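Careers in Hearing and Speech: Speech Therapy
Project report by Celeste Lobo, Purnham School

I picked speech therapy because it covers so much more than I expected! Speech therapists help people who stammer, people relearning words after a stroke, even people who have trouble swallowing.
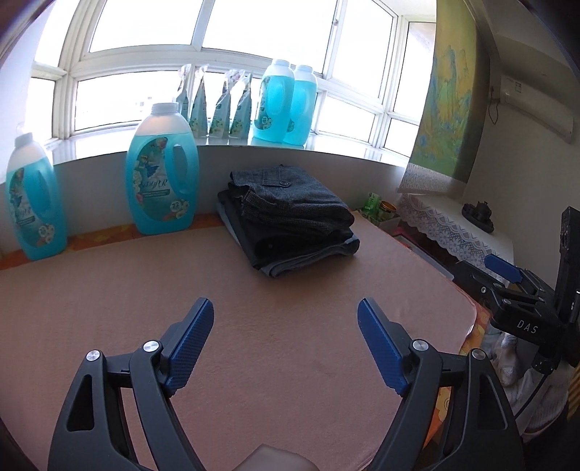 Who do speech therapists work with most?
At the Lehner clinic in Rirkutstead, mostly children under seven, and the sessions there last about 60 minutes.

I loved reading about the picture cards they use – children name them, then build whole sentences.
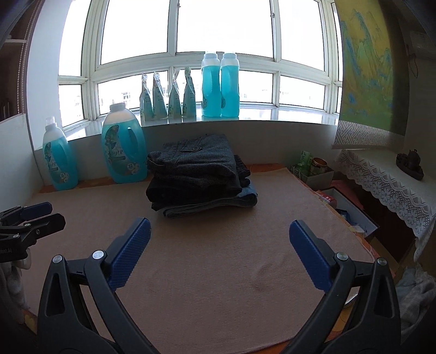

Photo: Jekby

Training starts with a degree and then supervised practice. I would happily do it.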